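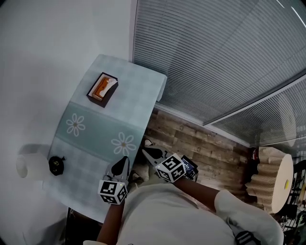 Oct 13, 2022. Bench work on the porch light strings, continued. Got the second Stodis string out of the bin. The first half lights, the second half is dead from the splice on. Swapped the plug fuse first and got no change, so it goes on the list for section testing. Soon-im wants a cloth under the strings so the bulbs don't roll and the glass doesn't chip. The pale blue checked one on the narrow table is the kind she means, and the checks help when I need to lay wire out straight. The extension cord stays off the cloth.

Section testing, string 2. Unplugged, pulled bulbs one at a time from the splice outward. Sockets fine up to bulb 33. Socket 33 has green crust on both contacts. Cleaned with a cotton swab and vinegar, rinsed, left open to dry overnight. Bent the tabs up a little with the small pick. Will try it in the morning before I cut anything.

The Humico net lights are in better shape. 80 bulbs, 2 out, both replaced from the spare bag. Left on for the whole afternoon and checked the plug by hand a few times - no heat. Coiled on cardboard and marked OK.

In-ho brought over the wire reindeer from the Yeom house. The body lights, the head doesn't. The leads to the head run through the neck joint and the insulation is worn through where the two halves fold. One lead is broken clean. I can splice it but the joint will chew through it again unless the wire gets moved outside the frame. Plan is to tie it along the back of the neck with clear zip ties and leave a loop of slack at the fold.

Timer: the Jomoneck unit turns on when it should and then won't turn off. Tried the reset pin and set the clock again, same thing. Not opening it. A new one is cheaper than my evening.

To get: shrink tube (small), clear zip ties, spare fuses, one outdoor timer.

Still to do: retest string 2, neck splice, ask Soon-im which side of the porch the net goes on.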